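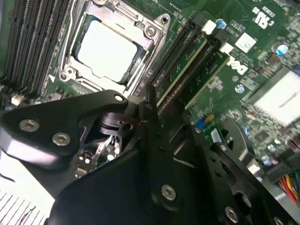
Procesador en su zócalo, sobre una placa base de color verde.

El ayuntamiento de Busero condena los daños en el centro de oración de la calle Halier

El pleno municipal de Busero aprobó el miércoles una declaración de condena por los daños causados en el centro de oración musulmán de la calle Halier, cuya puerta principal amaneció quemada en su parte inferior el pasado fin de semana. El texto salió adelante con los votos de todos los grupos, aunque dos de ellos pidieron que se retirara un párrafo sobre la actuación de la policía local. El párrafo se mantuvo.

La declaración pide que se identifique a los responsables y que se garantice la libertad de culto en todo el término municipal. También solicita a la delegación provincial que refuerce la vigilancia nocturna en los alrededores de los lugares de oración hasta el mes de septiembre, cuando está previsto que se revise el plan de seguridad del distrito.

No hubo heridos. El edificio estaba cerrado y el fuego no pasó de la entrada. Una vecina del segundo piso avisó a los bomberos, que tardaron pocos minutos en llegar. La comunidad calcula que la reparación de la puerta, la instalación eléctrica del vestíbulo y la pintura costará aproximadamente 1.115 euros. El seguro del local cubre una parte, pero la franquicia corre a cargo de los inquilinos.

Babatunde Iyamu, portavoz de la asociación que gestiona el centro, intervino al comienzo de la sesión. Agradeció las llamadas recibidas y recordó que es el tercer incidente en el mismo inmueble desde que abrió. Los dos anteriores fueron pintadas en la fachada y se denunciaron en su momento. «De aquellas denuncias no hemos tenido respuesta», dijo. «Pedimos que esta vez se nos diga qué se ha hecho y qué no».

Iyamu pidió además que no se señale a ningún grupo mientras no haya detenidos. En los últimos días han circulado por las redes del barrio varios mensajes que atribuyen el fuego a personas concretas, con nombres y fotografías. La asociación ha entregado copia de esos mensajes a la policía y no va a comentarlos.

El concejal de convivencia, Ariel Tiongson, explicó que el ayuntamiento se personará en el procedimiento si el juzgado lo admite. Confirmó que se han recogido grabaciones de dos comercios de la calle y que la cámara municipal de la esquina con la plaza Hjaltested no funcionaba esa noche. Llevaba averiada varias semanas, según reconoció a preguntas de la oposición. El contrato de mantenimiento vence este año y el pliego del siguiente incluirá un plazo máximo de reparación. 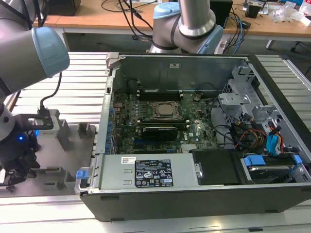
Ordenador de sobremesa abierto, con la placa base Dell a la vista.

La oposición reprochó al equipo de gobierno que la mesa de diálogo entre confesiones no se haya reunido desde el otoño. Tiongson respondió que la próxima reunión ya tiene fecha y que las actas anteriores se publicarán en la web municipal. A la mesa están invitadas las parroquias, la iglesia evangélica, la asociación de la calle Halier y la federación vecinal. La federación ha pedido que asista también un mando de la policía local.

Una carta de apoyo promovida por los vecinos del barrio reunió 177 firmas en su primer día. Puede firmarse en la biblioteca y en la sede de la federación, en horario de mañana. Los promotores quieren llegar a las 1.000 antes de entregarla en el registro. El texto es breve: rechaza el ataque, pide que se investigue y solicita que se arregle el alumbrado del tramo final de la calle, donde hay 3 farolas apagadas.

El rezo del viernes se celebrará en el salón de actos de Pletisix, la cooperativa de la acera de enfrente, que ha cedido el espacio mientras duren las obras. La entrada será por la puerta lateral. Las clases de lengua para adultos que se daban en el centro quedan suspendidas y se avisará a los alumnos por teléfono cuando se reanuden. El reparto de alimentos sigue igual, en el almacén de la parte trasera, que no sufrió daños.

Quienes vieran algo esa noche pueden dirigirse a la oficina de atención ciudadana o a cualquier comisaría. No es necesario pedir cita y la declaración puede hacerse con intérprete si se solicita al llegar. La asociación recuerda que no ha abierto ninguna colecta y pide que no se entregue dinero a quien diga recogerlo en su nombre.

La declaración completa está disponible en el tablón de anuncios del ayuntamiento, junto con el resultado de la votación.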